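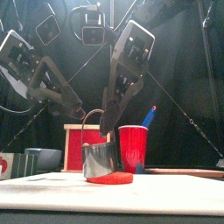
Reading Lamentations Aloud: A Report on a Small Listening Project

Submitted by Hema Kurian
Module: Scripture and Its Hearers, Brekberg College

1. Background of the project

For my project I chose the book of Lamentations. In my home church it was read once a year, in the week before Easter, and then only a few verses from chapter 3, the ones that say the mercies of the Lord are new every morning. I was already an adult when I read the whole book for the first time, and I was surprised how short this hopeful part is and how much grief stands before it and after it.

My question was simple: what do people hear when the five chapters are read aloud from beginning to end, without a sermon and without stopping?

2. The text

Lamentations has five poems. The first four are acrostics in Hebrew, so the verses or stanzas follow the order of the alphabet, which has 22 letters. In chapter 3 each letter is used for three verses, and therefore this chapter has 66 verses while chapters 1, 2 and 4 have 22 each. Chapter 5 also has 22 verses but does not follow the alphabet. In chapters 2, 3 and 4 the letters ayin and pe stand in the opposite order from the one we know today.

In an English translation almost all of this is lost. I tried to keep a small part of it by asking the reader to make a short silence after each letter. In chapter 3 this gave longer groups, and I hoped that the listeners would feel the change even if they did not know the reason.

Tradition connects the book with Jeremiah, but the text does not name its author. I did not tell the listeners either of these things before the reading.

3. Method

The reading was held on 25th February in the Dudora reading room. There were 10 listeners, all of them students, and four had never read the book. They sat without a printed text. Afterward each person wrote for as long as they wished on one question: "Which voice did you hear most strongly?"

The answers together came to 684 words. The shortest was one line and the longest was 292 words. I put them in groups by the speaker they named: the narrator, the city as a woman, the man of chapter 3, or the people who say "we" in chapter 5.

4. What the listeners wrote

Five listeners named the city. One wrote that she "keeps asking people on the road to look at her, and they go on walking" (compare 1:12). Three named the man of chapter 3. One of these was the only person who mentioned the verses about mercy, and he wrote that they came "too early to be the end."

The other two chose the "we" of chapter 5. Both wrote about the last verse, where the possibility of rejection stays open – one of them asked me if a page was missing.

Nobody chose the narrator, although he speaks for a large part of chapters 1 and 2.

5. Difficulties

The silences were too long in chapter 1, and the reader made them shorter from chapter 2 on. This means my comparison between the chapters is weak. I also think that my question pushed people toward the voices that say "I" or "we." A more open question would be better, and I would like to try one when the reading is repeated in June.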